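Garment Sewing II, handout for unit 4
Fabric claims, pattern claims, and what to do about them
Instructor: Chaltu Gashaw

Read this before you buy anything for the skirt project. Last term too many people showed up with four yards of something a shop had called "perfect for beginners" and spent the class fighting it.

1. Prewashing

The usual advice is to prewash everything, always, the way you plan to wash the finished garment. I agree with most of that. Cotton and linen shrink, rayon shrinks more, and a waistband that fit in December won't fit after its first trip through the dryer. Where I part ways is with people who put wool coating through a washing machine because a blog told them to. If the garment is going to the dry cleaner for its whole life, steam the yardage well and let it lie flat overnight.

Polyester hardly moves. Wash it if you want the finish off. I usually do, but I don't pretend it's for shrinkage.

Test: cut a square, 8 inches on a side, and trace it on paper. Wash and dry the square, then lay it back on the tracing. Write down the difference along the length and across the width separately, because they are almost never the same. Bring the tracing to class.

2. "Ease" on the pattern envelope

Envelope sizing is based on body measurements, and then the designer adds whatever ease they feel like adding. Two patterns in the same size can be 2 inches apart at the hip and both will be described as "semi-fitted." I have stopped believing the word.

Ignore the line drawing of the model. Look for finished garment measurements, which are sometimes printed on the tissue and nowhere else. If they aren't there, measure the flat pattern from seam line to seam line, leave out darts and pleats, and double it if the piece is cut on the fold. Compare that number with your own hip plus the room you like to sit down in. A skirt you already own and wear is the best guide to that.

For the project we are using either the Jatmont six-gore or the Takano wrap. The Jatmont runs large through the waist. The Takano runs true, but the overlap is stingy and will blow open on a windy day, whatever the instructions say about it being "secure." Add to the underlap at the cutting stage. You can't add it later.

3. Grain

You will hear that off-grain cutting ruins a garment. Sometimes it does. A gored skirt cut slightly off will twist around the legs, and pressing won't fix it. A patch pocket cut off-grain on purpose is fine and can look good. What matters is knowing which one you are doing.

To find the crosswise grain, snip the selvage and pull a thread. Tearing works on many plain-weave cottons but distorts the edge, and it's a bad idea on anything loosely woven. Don't trust the cut edge from the shop. Don't trust a printed stripe either - prints go on crooked all the time, and then you have to pick between following the print and following the weave. On a straight skirt I follow the print if the gap is small. If it's large, take the fabric back.

4. Interfacing

Fusible interfacing gets blamed for a lot of bubbling that was really a hurried iron. Lift and press, don't slide. Hold for 15 seconds in each spot, with a damp press cloth, and leave the piece alone until it's cool. Then try to peel a corner. If it lifts, do it again.

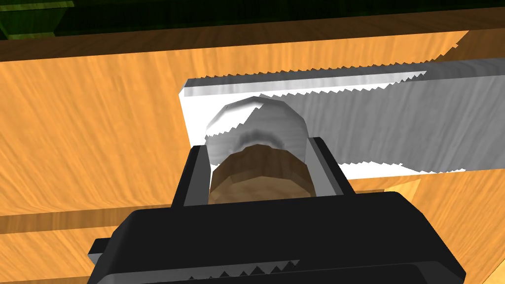 That said, some of it is just poor glue. The Workneh mid-weight has been reliable for waistbands. The Plunham "all purpose" is too stiff for rayon and too weak for denim, so I'm not sure which purpose they had in mind. Fuse a scrap first, wash the scrap, and see.

Sew-in interfacing is slower and I still prefer it for anything sheer or textured. Baste it inside the seam allowance so the stitches don't show on the right side.

5. Gadgets

You don't need a seam roll, a point presser, magnetic seam guides, or a rotary cutter in three sizes. You need sharp shears, fine pins, a new needle, good thread, and a seam ripper you haven't been using since high school. A rolled-up towel does most of what a tailor's ham does. I own the ham and like it, but it didn't make my darts any better - slowing down at the point did.

Needle sizes: 70 for lawn and voile, 80 for most cottons, 90 for denim and canvas. If you hear a popping sound as you sew, change the needle.

6. For next class

Bring your prewashed fabric, your shrinkage tracing, and the pattern with pieces rough cut and pressed with a dry iron. Mark your own hip and waist on the envelope in pencil. Fabric shouldn't be cut yet. I'd like to see the pieces laid out first, especially if you chose a plaid or a one-way print.

If you're short on yardage, tell me before class. The facing on the Jatmont can come out of a different fabric, and the hem can lose an inch without hurting the shape.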